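4.2 Tiled worktops and the claim of the "self-clearing" counter

Much of what has been written on small kitchens assumes that the draining rack is a passing thing. In this account it comes out after a meal, holds the washing-up for an hour or so, and goes back into a cupboard. The Istik planning guide, which several of our households had been given by their landlords, is built on this idea. It counts the whole length of worktop as free for cooking and draws no rack at all. We doubt that many people live this way, and the material from the Drorkosden flats gives us little cause to change our minds.

The flats in question have one kitchen each, most of them with a single run of worktop against a wall. We spoke to people in 14 households and asked them to keep a plain diary of where they put things down. The diaries came to 2,640 entries. An entry might be as short as "chopping board, left of rack" or as long as a paragraph of complaint about a lodger's saucepans. We did not ask for tidiness and we did not tell people what we were after, though a few guessed and said so in the margins.

What stands out in the entries is how often the rack is used as a landmark. People wrote "by the rack", "behind the rack" and "rack side" well before they wrote "by the cooker". A thing that is put away after every meal would make a poor landmark. The guide's authors might reply that people name the rack because they have just been using it, and we can't rule that out from the diaries alone. Even so, the phrase turns up in entries for breakfast things, post, keys and, in one household, seed trays, none of which have much to do with washing up.

A second claim deserves the same doubt. It is often said that a tiled worktop invites clutter, on the grounds that the grout is a nuisance to wipe and people would sooner cover it than clean it. The Bavis survey of rented kitchens repeats this, and gives as its support an earlier leaflet which gives no support of its own. If the claim were sound we should expect tiled counters to be fuller than smooth ones in like-sized kitchens. Our diaries do not show this. People with tiles grumbled about grout a good deal – more than we had room to quote – yet they put down and took away much the same things as their neighbours. Grumbling about a surface and hiding it are two separate habits.

We would also be wary of the opposite story, told by those who sell tiles, that the grid keeps people orderly. One diarist did say she lined her jars up with the grout. The rest never mentioned it.

The real dispute, we think, is over what counts as empty. The Istik guide treats a counter as either clear or in use. Polák's method, which we followed for the room notes, asks instead which stretch of the counter a person would reach for first if handed something heavy. By that test a worktop with a rack on it may be half clear, and it may stay half clear for months. Figure 4 is a useful case: the rack takes the right-hand part of the worktop and the left half has nothing standing on it. A planner using the guide would have to call this counter "in use" and move on. Somebody with a full shopping bag would see a generous place to put it.
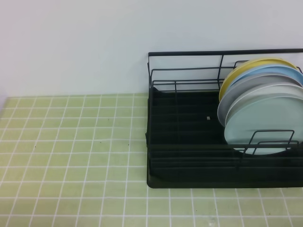 Ľubomír Trnka
Field notes and room drawings

Figure 4. Green tiled worktop with a black metal draining rack and drip tray, set towards the back of the counter.

The figure should not be made to carry more than it can. It shows one counter at one moment, and we draw nothing from it about who cooks there or how often the rack is moved. Two smaller points can be made all the same. The rack is pushed well back, so whatever depth is left over falls at the front, where a person stands to work. The wall behind has no shelf or hook on it, at least over the stretch shown. Advice to "use the wall" is common in the guides and costs nothing to print, but tenants told us again and again that they were not allowed to drill. For them the wall is just where the worktop stops.

It may be objected that a rack with its own drip tray is a poor choice for a small kitchen, and that a folding one would give back the space. Perhaps. Three of our households owned folding racks. Two of them left the rack open all through the diary period, by their own account, and the third had lost it behind the washing machine. We would not build a rule on so few cases, but nor would we build a product range on them.

For the plans in the next section we therefore draw the rack as a fixed object with a tray of its own, and measure the clear run beside it. This makes every kitchen look smaller on paper than the guide does. We think the paper was wrong before, though a reader who does put the rack away each night is welcome to add the length back in.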